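The Bovach Cure

The man from Bovach wanted 165 dollars for the water, and my aunt wanted to pay him.

He had set up in the back room of the Grelcombe feed store, between the salt blocks and the rabbit pellets. Thirteen of us sat on folding chairs. He said the spring had been tested. I asked who tested it. He said a laboratory. I asked which one, and he smiled at me the way you smile at a dog that has gotten onto the couch.

"People have been drinking from it for 2,000 years," he said.

"And where are they now?" I said.

My aunt kicked me. She had a bad hip and a good kick.

He told us about a woman in Manthorpe who had thrown away her cane. I had lived in Manthorpe for six years and had never heard of any such woman, though I had known plenty of people who lost canes, umbrellas, and in one case a leg brace, on the number 2 bus. He passed a bottle along the row. It smelled like a garden hose. The fellow next to me held it up to the light and said he could see something moving in there – minerals, he thought.

She bought a case. Of course she did. I carried it out to the truck and drove home without talking, which she pretended not to notice.
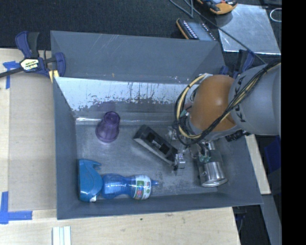 For the first week she took a spoonful every morning, standing at the sink with her eyes shut. I watched her walk to the mailbox and back. She walked the way she always had, leaning left, stopping once to be annoyed at the neighbor's hedge.

"It's looser," she said.

"It's warmer out."

"You'd say that if I came in doing cartwheels."

I probably would have. By March the case was half gone, and one night when she was asleep I went down to the kitchen, where my own knee had been bothering me on the stairs, and I took the cap off a bottle. I only wanted to see if it still smelled like a hose. It did. I got out a spoon.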